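Pre-purchase inspection checklist, snack counter cell, Flurirberg site
Date: 22nd October
Supplier: Beteck
Budget line: equipment, next year

1. Emergency stop within reach of the operator — OK. Red button on yellow panel, right side of table.
2. Status lights on both arm bases — OK, green.
3. Cable routing — open. Cables lie across the lower right corner of the table. Ask for covered runs in the quote.
4. Gripper clearance at the stepped stand — open. Tight around the small drink cups. Repeat with the final stand before we sign.
5. Glass bottles in the two-tier rack — open. Price plastic bottles as an option.
6. Guarding on the customer side — not quoted. Allow 3,000 for it.
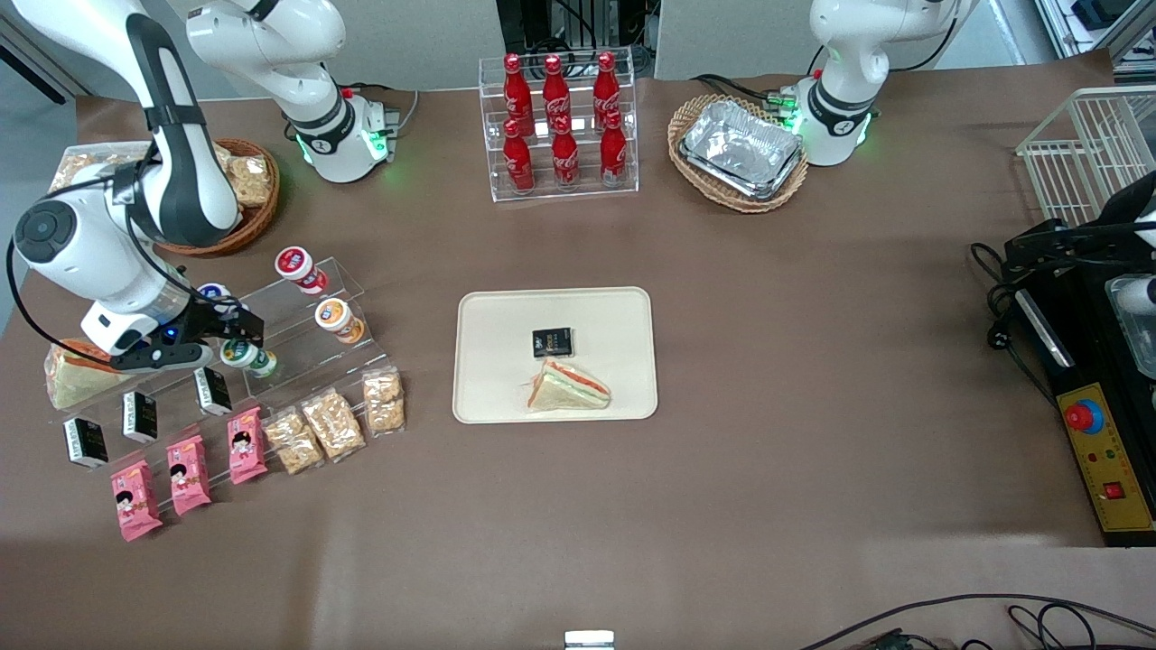 Comment from Selness: the 3,000 will cover panels but not the door switch. Add 1,000, and get the price in writing before the November budget round. We also need to know if the second arm can be bought later. If it can, I would put only one in this year's request.

Reply: asked Beteck. Delivery is 20 weeks either way, so a split order would save nothing on time. Spare grippers (2) go on a separate line.

7. Service contract — no draft received.
8. Operator training — included, dates open.

Result: hold. Items 3 to 7 to be closed before order.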